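混合物料分拣工位引入机械臂后的岗位变化
课程实习报告
提交日期:2026-07-29

一、背景

本报告的调查对象是Plestia公司的来料分拣车间。该车间接收回收渠道送来的混装物料,品类杂、批次小,长期依靠人工逐件挑拣。公司于去年八月在其中一条线上试装机械臂工位,系统集成由Viko承担,上位调度软件采用Tolov。报告关注的问题有两个:一是机械臂接管抓取动作之后,原岗位的工作内容如何重新分配;二是这种分配对操作人员的技能要求和劳动强度有何影响。设备本身的抓取性能不在讨论范围之内,仅在影响人员安排时提及。

二、调查方法

实习小组共5人,分为现场观察与访谈整理两部分。观察在白班进行,记录操作人员每次离开或返回工位的原因。访谈对象包括分拣员、班组长和设备维护人员,采用半结构化提纲。另从Tolov的运行日志中抽取100条停机记录,按触发原因归类,与现场记录相互核对。

分析框架参照课程讲义中的Bhattacharjee任务分解表,将岗位拆为感知、判断、执行、处置四类动作,分别标注由人或由设备完成。

三、改造前的岗位

人工线上,一名分拣员同时完成全部四类动作。拿起物件、辨认材质、放入对应料箱,中间没有交接。熟练人员多凭手感判断,访谈中有人表示,分得清硬塑料和软塑料靠的是捏,不是看。劳动强度集中在肩部与腰部,弯腰取料箱底部物件时最为明显。岗位培训以跟班为主,没有书面规程。

四、改造后的岗位

机械臂工位每班配备2人。一人负责备料、清空料箱和处理抓取失败,另一人负责监看界面并复核分类结果。执行类动作大部分转移到设备,感知类动作由相机与人共同承担,判断类动作的归属则不固定:系统置信度足够时自动放行,不足时推送给监看人员确认。

处置类动作有所增加。日志归类显示,停机的主要触发原因是物件相互遮挡、透明件识别失败以及夹爪接近箱壁时触发限位。三类情况都需要人员到位处理,其中前两类通常只需拨动物件后恢复运行,第三类需要用示教器将机械臂退回安全位置。示教器操作原属维护人员职责,现已下放给分拣员,但岗位等级和津贴未作调整,班组长对此有保留意见。

操作人员还承担了一部分原方案中没有列入的工作。料箱在抓取过程中如果移位,标定坐标即失效,因此每次换箱后要重新对位并夹紧。桌面定位标记磨损后由当班人员自行补贴。此类工作耗时短、次数多,在Tolov中没有对应的工单类型,也就不计入工时。

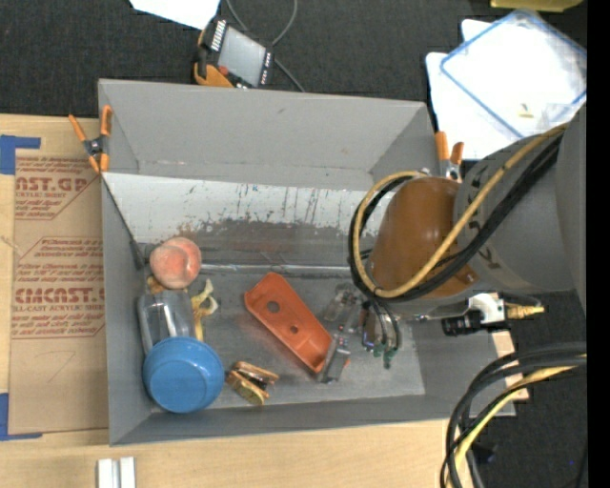

五、讨论

从劳动强度看,弯腰取料次数下降,受访人员普遍认可这一点。但监看岗位需要长时间注视界面,等待时间不可预期,有受访者认为比连续分拣更容易疲劳。现有轮岗安排为每2小时互换一次,执行情况取决于当班产量,产量高时经常推迟。

从技能要求看,手感判断的作用减弱,取而代之的是对设备行为的预判。有经验的人员能够在备料时看出哪些物件会互相压住,提前拨开,从而减少停机。这种能力与原有分拣经验有关,但没有写入培训材料。新入职人员直接在机械臂工位上岗,缺少人工线阶段的积累,处理透明件和薄壁件时更依赖系统提示。

从责任划分看,分类错误的归属仍不明确。系统自动放行的物件出错,目前记在监看人员名下,而监看人员并未看到该物件的确认请求。Viko提供的验收文件只规定了设备侧指标,对人员复核环节没有说明。

六、建议

1. 将换箱对位、补贴标记等工作设为工单类型,计入工时。
2. 示教器退臂操作编入书面规程,并据此重新核定岗位等级。
3. 自动放行与人工确认的结果分开统计,错误按来源归类。
4. 新员工上机械臂工位之前,先在人工线跟班。

七、局限

观察仅覆盖白班,夜班人员配置不同,结论不宜直接套用。停机记录由系统自动生成,触发原因字段存在合并现象,遮挡与识别失败两类之间的界限需要结合现场视频进一步区分,本次未取得视频调阅权限。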